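**Cuaderno de taller – septiembre, empiezo 7:40**

Sigue lo de ayer. El patrullero Hellwig hace la ronda exterior solo, de la nave de Fernis hasta el fondo de la pista y vuelta. Versión de ruta 21. La 20 descartada, giraba demasiado pronto y se comía la hierba.

Pendiente de antes:
- batería B carga lenta, mirar conector
- pedir rueda de repuesto (otra vez)
- pasar los partes de papel a Plirkeck, alguien tiene que hacerlo y voy a ser yo

Reunión corta con los de ronda a primera hora. Resumen para los que no estaban: la ronda a pie de la tarde se quita a partir del mes que viene, la de noche se queda. Las horas de la tarde pasan a revisión de avisos en la sala y a mantenimiento del propio robot. No sobra nadie, eso está por escrito y lo pegué en el tablón. Aun así caras largas. La queja más repetida: andando te enteras de cosas. Un ruido, un olor a gasoil, una puerta que cierra mal. Tienen razón y no sé cómo meter eso en un formulario de Plirkeck.

Otra queja, más práctica – los avisos. Ayer saltaron 37 en un solo turno. Casi todos por lo mismo: el detector toma las juntas y las grietas del pavimento por obstáculo. Quien estaba en la sala acabó dándole a "aceptar" sin mirar, y yo habría hecho igual. Si cambiamos caminar por pulsar "aceptar" hemos hecho un mal negocio.

Tramo abierto, recto. Cielo partido, sol muy fuerte por la izquierda y nube negra a la derecha:
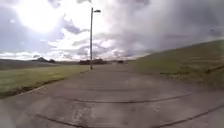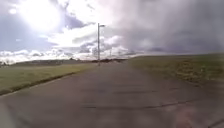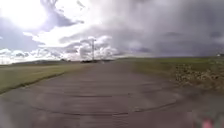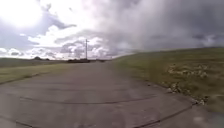
Umbral de obstáculo: estaba en 9, lo subo. No quiero pasarme porque entonces una piedra de verdad se la traga. Probar primero con el valor nuevo en el simulador de Fotance y luego fuera, con alguien andando al lado. Siempre con alguien al lado, aunque el manual diga que no hace falta.

El contraste también molesta. La exposición automática se va hacia el lado claro y el oscuro queda empastado. Mirar si se puede medir solo en la mitad inferior, el cielo nos da igual. Creo que Hellwig lo permite en el menú avanzado pero pide clave de servicio. Escribir a soporte.

Marcas de neumático en el pavimento: añadirlas a la lista de falsos positivos, son curvas y finas y el filtro de juntas solo busca lineas rectas. Preguntar en almacén si alguien hace maniobras ahí. No para reñir, para saber si va a haber marcas nuevas cada semana.

**11:15**

Hablado con los de ronda otra vez, más tranquilos, con café. Acordamos probar esto 30 días:

1. El robot sale por la tarde, misma ruta, y los avisos entran agrupados por tramo. Un aviso por tramo y ya.
2. El que está en sala puede marcar "ir a ver" y va a pie. Sin pedir permiso a nadie. Esto lo pidieron ellos y me parece lo mejor de toda la mañana.
3. Una vuelta andando a la semana, completa, sin lista, solo mirar. Se apunta lo que sea en la libreta vieja de la entrada.
4. Los cambios de umbral los hacemos entre dos, uno de taller y uno de ronda. Se anota aquí.

Lo del punto 3 no estaba en la propuesta de Fernis. Habrá que defenderlo. Argumento: lo que se apunte en la libreta sirve para decidir qué le enseñamos al robot a buscar. Ahora mismo esa lista la hice yo sentado, sin haber hecho una ronda entera en mi vida.

También formación. Dos de ronda quieren aprender a cambiar batería y limpiar sensores, y a leer el registro. Bien. Eso sí: si lo hacen, que conste en su puesto y se pague como tal, que luego pasa lo de la carretilla. Lo digo aquí y lo diré arriba.

**13:50**

Simulador con umbral nuevo: mejor. Más de 21 avisos menos sobre los mismos datos de ayer. Falta comprobar que no se pierde nada real – repasar los que quedan uno a uno, con alguien de ronda delante que sepa decirme qué es cada cosa.

Conector de la batería B: pin doblado. Enderezado, carga normal. Vigilar.

Soporte de Hellwig contesta que la clave de servicio la dan "previa solcitud formal". Pues solicitud formal.

Para mañana:
- prueba fuera, ruta 21, umbral nuevo, acompañado
- limpiar protector delantero antes de salir, añadirlo a la hoja de arranque
- hoja de "ir a ver" impresa para la sala, letra grande
- llamar a Plirkeck por lo de agrupar por tramo, dicen que es una casilla y no la encuentro
- la rueda!!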